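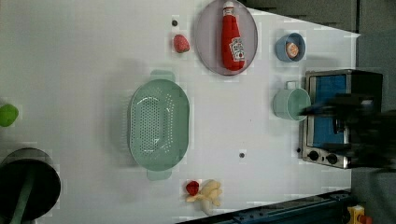 ## About Trestico

Trestico is a small research company that works on one question: how a robot arm can learn everyday tabletop jobs from a limited number of demonstrations. We do our own data collection, train our own models, and publish what we measure, including the runs that went badly.

Most of our work happens at two tables. Each has an arm, a gripper, a camera looking straight down, and a changing set of toy kitchen things: plates, bowls, mugs, a colander, a toaster oven, pretend fruit. Toy food is light, it survives being dropped, and it doesn't spoil over a weekend. It is also harder to handle than people expect. A toy strawberry is small and rolls. A ketchup bottle lying on a plate has to be picked up without dragging the plate along with it.

## What we study

Our main method is called Pokix. A person steers the arm through a short task, such as putting the strawberry in the bowl or moving the mug away from the toaster oven. We record the camera view and the arm's motion. A model is then trained to predict the next second of motion from the current view and a written instruction.

Plenty of groups train this way. What Pokix changes is how the demonstrations are chosen. In most collections the operator sets up the table, does the task, resets the table to nearly the same layout, and does it again. The model sees the same approach many times and learns very little from the later ones. With Pokix, the operator does not reset. Wherever the objects ended up after one task is where the next task starts. The software looks at the table, compares it with the layouts already recorded, and suggests the instruction it has the least data for.

The tables get messy. Objects end up close together, up against the oven, or near the edge of the arm's reach. We leave them there unless something has fallen on the floor.

## What we found

For our first full comparison we recorded two sets of demonstrations with the same operators and the same objects. The set made with ordinary resets has 1,435 demonstrations. The Pokix set has 1,369. We trained one model on each, with the same settings, and tested both on 30 table layouts that neither had seen.

The Pokix model finished more of the test tasks. The gap was widest on crowded layouts, where the target object touched something else or stood against the oven. On open layouts, with clear space around the target, the two models were close enough that we don't claim a difference.

Some results went the other way. The Pokix model was slower. It tended to pause above the table before reaching down, and on a few layouts it paused long enough to run out of time. We think this comes from the operators, who also paused while reading each new instruction. Cutting the pauses out of the recordings helped with speed but made the grasps less accurate, and we have not settled on a fix.

Neither model was good with handles. A mug with its handle pointing away from the gripper was a common failure for both, and so was a pot lying near the edge of the table. Thin rims gave less trouble than we had feared.

Thirty layouts is a small test. We chose them before training started and did not change them afterward, but a different set could move the numbers. A larger test is in progress.

## How we work

Every demonstration is kept, including the failed ones, and each is marked by the operator as finished, partly finished, or failed. A second person checks the marks without seeing the first person's answer. When the two disagree, we watch the recording together.

Tests are run by someone who did not train the model. The tester sets the objects to match a printed layout, starts the run, and keeps hands off until the arm stops or the time is up. There is a stop button within reach at each table. A run that ends with the stop button counts as a failure, whatever the arm had managed by then.

We write up each study as a short report with the layouts, the instructions, and the result of every run. If we find a mistake in a report, the corrected version goes up next to the old one.

## Our other projects

**Kelleo** is the labeling tool we built for the second check described above. It plays two recordings side by side and takes all its input from the keyboard. We started it in February as a stopgap and now use it every day.

**Montecinos** is a longer study of how models behave when the furniture changes: a different tabletop, a lower camera, an oven turned to face another way. Data collection is under way at the second table. There are no results to report yet.

## Working with us

We take on a few joint studies with university labs and with companies that have a handling task they want measured. We don't sell arms or finished systems. Visits to the lab are possible on most weekdays if you write ahead — the room is small, so please keep groups to four or fewer.

Page last updated 9 May 2022.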